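Flamholm Opens Its Repair Room to Neighbors With Tired Desktop Computers

FLAMHOLM, 18 Sep 2023 - Grakirus, the neighborhood repair and reuse shop, is very happy to announce that its desktop computer bench will be open to the public all through the fall, and that anyone with an old tower gathering dust in a closet is warmly invited to bring it along. The goal for this first season is 100 machines cleaned up, fitted with whatever they are missing, and sent back out to homes that can use them.

Towers are opened up on the bench and looked over slowly, part by part, before anything is ordered or replaced.
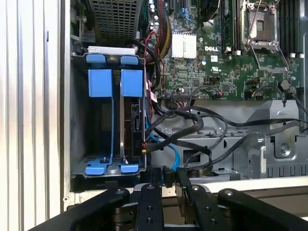
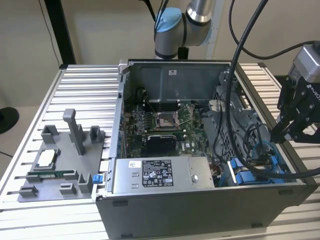
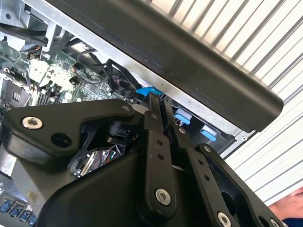
Visitors are welcome to stay and ask questions while their computer is being checked (most do, and we love the company!). A first look is free, and used parts such as memory and hard drives are available from the Harb shelf at the front of the shop. Please back up your files before coming in, and leave the monitor at home - the bench has its own.

Computers can be dropped off at 21 Gakar Street. There is a limit of 2 per household, and repairs usually take six working days. The season runs through the end of November.

Contact: Grakirus Press Desk, 21 Gakar Street, Flamholm | © 2023 Grakirus | Back to top

We use cookies to remember your preferences. Accept | Manage settings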